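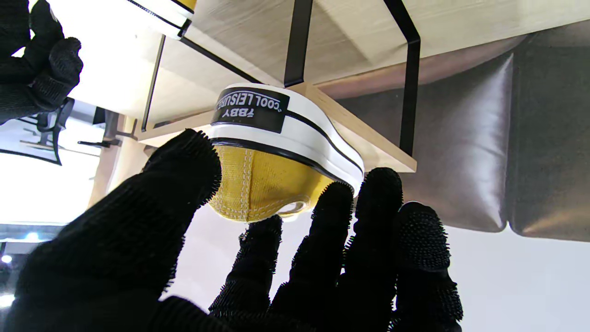 Yellow sneaker, bristled glove, wooden shelf. A second hand waits in the top left corner.

Trumum Gallery: Shoes, Shelves and the Pluner Glove
Posted 2021-08-28

Welcome to the picture page for our shoe tidying work. The paper has the graphs. The gallery has the footwear, and going by our visitor numbers the footwear is winning.

The task is called Grurnik and it sounds like a chore because it is one. A two-handed robot has to take shoes from a low shelf and put them back as pairs, toes facing the same way. Most people can do it while talking on the phone. Our first controller needed a long think before each shoe and then often picked up the shelf.

About the glove
Bare robot fingers are good at holding things that are hard, dry and shaped like a product sample. Canvas gives way when you squeeze it and rubber soles grab when you'd like them to slide. So we put the hands in Pluner, a black knit glove covered all over in short rubbery bristles. The bristles bend before the finger does, which spreads the contact out and forgives a thumb that shows up slightly off target. The look has been compared to a bottle brush, a caterpillar and a bad winter coat. We have stopped asking.

About the view
The camera rides at the wrist, so the hand takes up a good share of every picture and the shoe gets what's left. We tried training on room cameras alone. They gave us lovely colour and a clear look at the back of the hand, right where the shoe ought to have been. Wrist pictures are cramped and the window likes to wash out one side, but they show the fingertips and the rubber together, and that turned out to be what the controller wanted.

About the shoe
The label reads "COOL LEISURE", with FBY on the other line. We chose canvas sneakers for the main trials for their stitching and stripes, which give the vision side something to hang on to. The white rubber can throw a bit of glare, and the controller used to treat a bright patch as an edge. It now mostly doesn't.

What we did with it all
We recorded 2,775 grasp attempts over 70 sessions and labelled each one by hand as held, slipped or "other". We kept back 200 attempts for testing and trained the Zeng controller on the rest. Zeng looks at the wrist view, guesses whether the coming grasp will slip, and moves the thumb before closing. With the glove on, it beat our fixed grasp on every style of shoe we tried except the flip-flop. The flip-flop remains at large.

"Other" deserves its own paper. It covers dropped shoes that landed neatly in place, laces caught in bristles, and one grasp that two labellers scored differently and still won't discuss.

Next round
We plan to grow the set to up to 3,000 attempts by March, with boots. If you'd like to reuse the pictures for teaching, please go ahead and credit the Trumum group. The glove pattern will go up on the downloads page once we have rewritten the thumb instructions, which currently produce a very nice mitten.

Back to all galleries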